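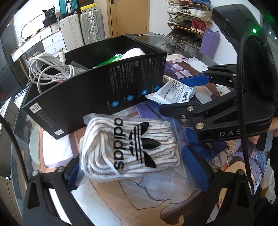

Fig. 1. Small items for sorting: bagged shoelaces, open box of white cables, packet, folded card.

HOME ORGANISATION, UNIT 11 – SMALL THINGS AND WHERE THEY GO
Handout to go with the talk. Bring it back next time, we use the table at the end again.

Recap from last time
Big stuff first (coats, bedding, pans). Done that. Now the bits. Bits are harder – low value each, lots of them, every one needs a decision.

Terms
Spare = you own the thing it fits.
Orphan = the thing it fits has gone, or you can't say what it was.
Wrapper = box, bag, card, leaflet. Judge it separately from what came in it.

Look at Fig. 1 with those in mind. Laces still in a clear bag, adidas label on top. Easy one, if the shoes are still in the house. Leave them bagged, put them with the shoes and not in a drawer. White laces get used sooner or later. If the shoes went to the charity shop, the laces should of gone too.

Cables
The black box in Fig. 1 has become a cable box. Very common. One end is a Lightning connector, so that lead has a name at least. The others need pulling out of the tangle before anybody can say.
Method:
– tip out, one lead at a time
– find both ends
– try it in something
– works and is wanted: loop loosely, tie, label near the plug
– doesn't work: small electricals recycling, not the bin
Don't wind tight round the hand. Don't knot.

Is a product box a good cable box? Fine for a week. After that you read the printing on the side and think it holds what it says. Cover the side with plain paper or move the lot to a clear tub. Prastutis do a shallow one, Goltar's is deeper but the lid is poor. A shoebox does the job too.

Packets and cards
Small packet with writing you can't read (the one in Fig. 1 is in Chinese) – translate before you decide. Phone will do it. Could be a spare part, could be nothing.
Folded card: open it. Warranty or serial number, file it. Otherwise paper recycling.

Working surface
Clear, flat, good light. Glass top is nice to wipe but a busy picture under it, as in Fig. 1, makes small parts hard to spot. Put a plain tea towel down frist.

For next time
One drawer or one box only. Fill in: item / spare or orphan / where it lives now / where it should live. Half a page is plenty.
Reading: Hlongwane booklet, the section on drawers. Skip the bit about attics.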